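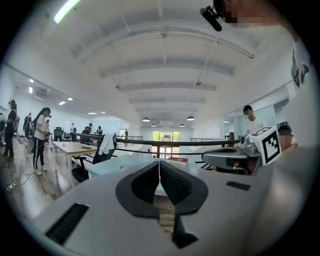 Echo in a work room with a glass partition and wooden floor

Posted by Nahuel Figueroa, September 15, 2020

We have a shared room in a rented unit in Simley. Wooden floor, a glass partition along one side, light blue table. No curtains and no carpet. When several people are on their feet and talking at the same time, speech turns to mush and everyone raises their voice, which makes it worse. The people wearing headsets complain that the microphones pick up the whole room.

The landlord does not allow drilling into the partition frame. Budget is $3000 including delivery. I would like to know:

- whether to treat the glass, the ceiling or the floor first
- whether a rug is a trip hazard where people stand and move with cables on the floor
- whether the foam tiles sold online do anything useful

The ceiling is white, divided by beams and ducts, and I am allowed to screw into it.

Octavio Mansilla

Ceiling first. It is the largest free surface you have and it takes nothing away from the floor. Use mineral wool or fiberglass panels 2 inches thick, wrapped in fabric, hung with an air gap of 2 to 4 inches behind them. The gap improves absorption at the lower end of the speech range at no extra cost. Start with 6 panels, spread out over the area where people stand, and listen before you order more.

Second step is the wall facing the glass. Two parallel hard surfaces give you flutter echo - clap once and you will hear a fast rattle. If one of the two absorbs, the rattle mostly goes, so the glass can stay bare and you keep the daylight. Mount those panels with the lower edge 42 inches from the floor or a bit lower, so they cover the height of a standing person's head.

Thin foam tiles work on the high frequencies only. The room gets duller and speech gets no clearer. Check the fire rating too, as many of them have none.

Obinna Afolabi

just get a big rug, worked for us

Tadeo Ibarra

A rug helps with footsteps and chair noise. For voices it does less than people expect, unless the pile is thick, and thick pile is the kind you trip on. If you do use one, choose low pile with a non-slip underlay and tape the edges down. Do not run cables underneath. Bring them along the wall and cross the walkway once, under a rubber cable cover with beveled sides.

For the glass, a heavy curtain on a tension rod needs no holes, but measure the span first. Ours sagged in the middle and we ended up with a freestanding rail from Lendesari.

Nahuel Figueroa

Thanks. I did the clap test and the rattle is there. Ordering the ceiling panels and pricing the wall ones. Does the air gap matter on the wall as well?

Octavio Mansilla

Yes, same principle. Wood battens behind the panel are enough.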